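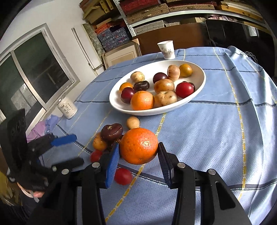
*A mixed bowl on a round table: potatoes, plums, a tomato and some citrus on a blue cloth.*

# How to store fruit and vegetables at home so that more of it gets eaten

I started keeping a note of what went into our compost caddy in April, mostly out of guilt, and by the end of the month I had a rather embarrassing page. Half a bag of carrots gone to rubber, a whole lettuce, plums that went over while I was waiting for them to be ready, and more potatoes than I'd care to admit. I weighed it all on the kitchen scales at the end and it came to 567 g for the potatoes alone, which is a decent supper for two with a bit of butter.

So this page is the system I've settled into since then. It isn't very clever and it doesn't need any special boxes (although I do own one or two, and I'll come to those). It takes me a good half hour after the big shop and a couple of minutes on other days, and I find it quite a soothing job with the radio on.

## What you'll need

- A fruit bowl, as wide and shallow as you can manage
- Two or three paper bags, or a cotton one with a drawstring
- A couple of clean tea towels
- A lidded tub for salad leaves
- A jam jar or two for herbs
- A marker pen

My salad tub is an old Dahlgren one that came with a little raised tray in the bottom. I lost the tray years ago and a folded tea towel has done the job perfectly well ever since, so please don't go out and buy anything.

## Step 1: Empty the shopping on to the table

Get everything out of its bags before you put any of it away. I know it's tempting to shove the whole lot in the fridge with your coat still on, and I do still do that when it's raining and I'm cross, but laying it out is how you spot the one soft plum at the bottom of the punnet.

Go through it with your hands as well as your eyes. Anything bruised or split goes to one side to be eaten today or tomorrow. Anything mouldy goes out, and give its neighbours a good look too, as mould travels quickly through soft fruit.

Don't wash anything yet. Damp is what spoils most things, and a bit of dry soil on a potato or a carrot does no harm at all. Wash as you use.

## Step 2: Sort into three groups

I think of it as cupboard, counter and fridge.

**Cupboard (cool, dark, airy):** potatoes, onions, garlic, whole squashes, sweet potatoes.

**Counter (out in the room):** tomatoes, bananas, avocados, unripe plums, peaches, pears and nectarines, and any citrus you'll get through this week.

**Fridge:** leaves, carrots, broccoli, cauliflower, celery, cucumber, spring onions, berries, ripe stone fruit, and the rest of the citrus.

There are things people disagree about. My family are divided over cucumbers, and there's a strong feeling in some quarters that apples must be cold. If you like a cold apple then put it in the fridge, where it will keep for weeks longer anyway. Mine live in the bowl as I forget to eat them otherwise.

## Step 3: Potatoes first

Take them out of any plastic and tip them into a paper bag or the cotton one, fold the top over loosely, and put them somewhere dark. The cupboard under the stairs is ideal. A low kitchen cupboard is fine as long as it isn't next to the oven or the boiler.

Light turns potatoes green, and the green parts can make you poorly, so a few hours on the table won't matter but a sunny week on the worktop will. Trim off small green patches and any sprouts before cooking, and throw away potatoes that are green all over or that have gone soft and wrinkly. If one tastes bitter, leave it.

Keep onions in a separate place if you possibly can. They do very nicely in a basket or hanging up in an old pair of tights, which was how my gran did it, and I was terribly ashamed of those tights when friends came round! I now have a pair of my own on the back of the pantry door.

We buy the big sacks from the Ostitz farm stall when they have them, and I've found that going through the sack every week or so and taking out any that feel soft makes the whole lot last far better. One rotten potato has a smell you won't forget in a hurry.

## Step 4: Fill the bowl

Heavy, hard fruit goes underneath and soft fruit on top. If you pile it more than two deep, the bottom layer gets squashed and you also stop seeing it, and then you find it again by smell.

Plums, peaches and pears will go on ripening in the bowl. To test a plum, press very gently near the stalk end; when it gives a little, it's ready. Move it to the fridge at that point and you'll get another three or four days out of it. Take it out half an hour before you eat it, as cold plums taste of hardly anything.

Bananas and ripe apples give off a gas that hurries other fruit along. If you want your pears ready by the weekend, pop them in a paper bag with a banana and fold the top down. If you don't, keep the bananas on a hook of their own.

Tomatoes I leave out until they're properly ripe, stalk side down if they've lost their stalks. Once they're ripe and you can't get to them in time, the fridge is better than the bin, whatever anyone tells you. Let them come back to room temperature before they go in a sandwich.

Citrus will sit happily in a bowl for a week. After that the skins start to toughen, so put any spares in the fridge drawer from the start. A lemon with a leathery skin is often full of juice, by the way, so do cut it open before you give up on it.

## Step 5: Salad and greens

Line the tub with a dry tea towel or a bit of kitchen paper, put the leaves in without pressing them down, lay another piece over the top and put the lid on. When the paper feels wet, change it. I've had a whole lettuce last ten days like this, kept as a head with the outer leaves on.

Leaves that have flopped can usually be brought round with a bowl of very cold water and fifteen minutes of patience. Dry them well afterwards. The same goes for tired celery and carrots, though they need an hour or two.

Cut the leafy tops off carrots, beetroot and radishes as soon as you get them home, leaving a little stub. Beetroot tops are lovely wilted with garlic, a bit like spinach.

## Step 6: Herbs

Parsley, coriander and mint go in a jar with an inch of water, in the fridge door, with a bag over the top. Basil hates the cold and wants to be on the windowsill in its jar, out of the fiercest sun. Rosemary and thyme can be wrapped in a slightly damp cloth and put in the drawer.

## Step 7: Write the list

This is the part that made the most difference in our house. Stick a piece of paper to the fridge door and write down only what needs eating soon. I don't list everything, or I'd never keep it up. Four or five things is plenty, and I cross them off as they go.

I plan one supper a week from that list, usually a soup or a tray of roasted odds and ends. A good rule for the soup is 700 g of mixed vegetables, an onion, a litre of stock and whatever herbs are looking sorry for themselves. Potatoes make it thick, and a soft tomato or two is very welcome.

For fruit that's past its best, halve and stone it, put it in a dish with a spoonful of sugar and the juice of an orange, and bake it at 180°C until it slumps. It usually takes 25 minutes in my oven. Lovely on porridge, and it will keep in the fridge for three days.

## A few questions I get asked

**Can I freeze things instead?** Plenty of them. Berries, sliced peppers, chopped onions and halved plums all freeze well on a tray, then get bagged up and labelled. Raw potatoes don't, but mash does. Lettuce and cucumber are hopeless.

**Are the green storage bags worth it?** I tried a packet of the Mirno ones and couldn't tell much difference from a paper bag, but my drawer is quite damp and yours may not be.

**What temperature should the fridge be?** Five degrees or below. Get a cheap thermometer and leave it overnight in a glass of water on the middle shelf. Mine was at nine, which explained a lot about the milk.

**How often should I clean the drawer?** Whenever it's empty, which for me is the morning before the shop. Warm water and a drop of washing-up liquid, then dry it thoroughly and put a fresh sheet of kitchen paper in the bottom.

I'm still working on mushrooms. A paper bag on the middle shelf is the best I've managed so far, and I'll add a section when I've tried a few other ways.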